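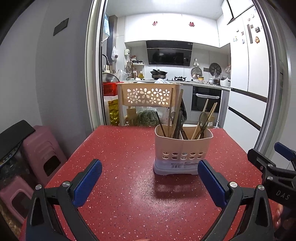 The Trial Period

The kit came in a box that had been opened before. Someone had taped it shut again with the wrong tape, and there was a crumb of foam stuck to the flap. I noticed this because I had already made up my mind to notice things.

My sister had signed us up. It was a review scheme run by Bridora, who sold the thing they called the Motisik, and the arrangement was that you kept it for 13 days, did your ordinary jobs with it, and wrote down what you thought. At the end you could send it back for nothing or buy it at a price I had to read twice. The idea was that you held the gripper in your own hand and did the work yourself, and it remembered. Later on, the leaflet said, an arm on a stand would do the same work while you sat in the next room.

The arm was not in the box. The arm was a separate purchase.

"So we do the chores," I said, "with a pair of plastic fingers, and then we pay them."

"We teach it," said my sister.

"We teach it and then we pay them."

She said I had been like this about the dishwasher. I said we didn't have a dishwasher. She said exactly.

The leaflet suggested beginning with something simple. We began with the chopsticks. They live in the beige holder with the holes in it, along with the ladle and everything else that is long and has nowhere to go, and the holder lives on the red table whether or not anyone is eating. The task was to take one out and put it back. A child can do this. I could do it at two, according to our mother, though what she really said was that I took them all out and put none of them back.

I had the first go. You open the fingers wide and come in slowly, like somebody parking a borrowed car. The pads are blue and a bit rubbery and they do grip, I will say that for them. They gripped the chopstick I wanted and also the one leaning on it, and when I lifted, the holder came up too, tipped, and went over. The ladle made a noise you could have heard in the street.

"It's learning," said my sister.

"What's it learning?"

She picked everything up. She put the ladle in first this time, then the rest round it, and turned the whole lot so the wooden ones faced me. I pointed out that if you have to tidy up for the robot before the robot can tidy up, somebody has got the order wrong. She handed me the gripper.

We did 73 tries that evening. I know the number because the Motisik kept count and announced it, with a little chime, as if I had won something. My wrist hurt. The rice had gone on late and then been forgotten, and we ate it standing at the counter, since the table was in use.

On the fourth day I rang the help line. It was answered by a firm called Herrero, who did the support for Bridora, and they passed me on to Trerel, who did the fingers. The man at Trerel was perfectly polite. I asked him how many times a person had to move a chopstick before the arm could move one.

"It depends on the kitchen," he said.

"It's a kitchen. It's got a stove in it."

"Every kitchen is different, you see. That's why your data is so valuable."

I asked who it was valuable to. He said he would put me back through to Herrero.

I wrote this down under Comments, word for word. There was a row of five stars above the box and I gave it one, then changed it to two, as the pads were good.

My sister meanwhile had got better at it. I didn't like to say so. She had a way of coming down with the fingers half closed and giving a small turn at the bottom, and the chopstick came away by itself and left the others standing. She did the spoon. She did the ladle, which is heavy and swings. She moved on to the greens and fetched a whole bundle off the bottom of the trolley without tearing the bag, and put it down by the sink, and looked round to see if I was watching.

"You could have used your hand," I said.

"I know I could."

"You'd have been done by now."

"I am done by now," she said.

In the second week they sent a film to our account of an arm, in a showroom somewhere, working from what she had taught it. My sister sat down on the pink stools, the whole stack of them with the cushion on top, and I stood behind her. It was a very clean room. There was a table with nothing on it but a holder much like ours and a single chopstick. The arm came down, fingers half closed. At the bottom it gave the small turn. It took the chopstick out, held it up in the air for longer than was needed, and put it back.

She watched it again. I could see she was pleased and was trying to work out whether she ought to be.

"That's me," she said. "That's how I do it."

"With one chopstick," I said. "Let them try it with the ladle in."

She didn't answer. I was right, though. I have thought it over since and I was right. One chopstick in an empty pot is a trick. Our pot is full, it has been full since before our mother left us the flat, and there is a spoon in it that neither of us has ever used and neither of us will throw out. I put that in the comments too, in a shorter form.

The price to keep the gripper was 77 a month, for as long as you wanted it, with the arm on top. We packed it up on 18/03/2018. I wrote the date on the slip, signed it, and wrote Not Recommended in the space for further remarks. My sister wanted to put something kinder and there wasn't room.

Bridora wrote to us in June. They thanked our household for its contribution and offered us a discount on the next model, which had three fingers. I read the letter aloud in the voice I do for letters. My sister was at the table getting the supper things ready, and she reached over to the holder without looking, her finger and thumb half closed, and gave a small turn at the bottom, and the chopstick came out clean.

"Do that again," I said.

"Do what?" she said, and asked me to get the bowls.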